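3.2 Storage of loose packs on ward carts

Staff at the Marikar site keep day-use medicines on wheeled carts, one to a bay. The carts have a tray top, shallow drawers near the top and a deeper drawer below. We logged 215 restocking rounds over the study period. In 70 of them at least one item was put down on the tray top and left there when the round ended.

The bays are floored in pale speckled tile with narrow seams. Rounds at Marikar were done standing at the cart, with the floor left clear on all sides so that the deep drawer could be pulled out to its full length.
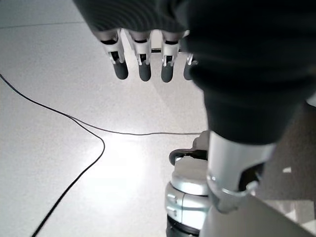 Orus replied at the review stage that a clear floor mattered less than the depth of the drawer, and that small boxes would drift to the back of any drawer without dividers, however the cart was parked. We accept the point about depth. Dividers were not fitted during the first set of rounds, and the log does not record where in the drawer a box was found.

The shallow drawers were meant for blister packs and the deep drawer for boxed stock. This rule was kept unevenly. Boxes went into the deep drawer in whatever position they landed, some flat and some on their sides, and bags and paper were put in with them. Once a box lies at an angle, the printed face may be turned away from the person reading it -- the Suvby checklist asks for the name to be read before the box is lifted. Blister packs taken out of their boxes were a separate problem. They are light, they slide, and many carry little print on the clear side.

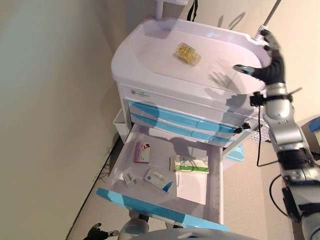

Figure 4. Cart with the deep drawer open: medicine boxes, a clear bag and a sheet of paper inside, and a blister pack of capsules on the tray.

In the second set, 208 rounds were logged with the Dirkine divider insert in place. Items left on the tray top were recorded in the same way as before. Section 3.3 gives the results by shift.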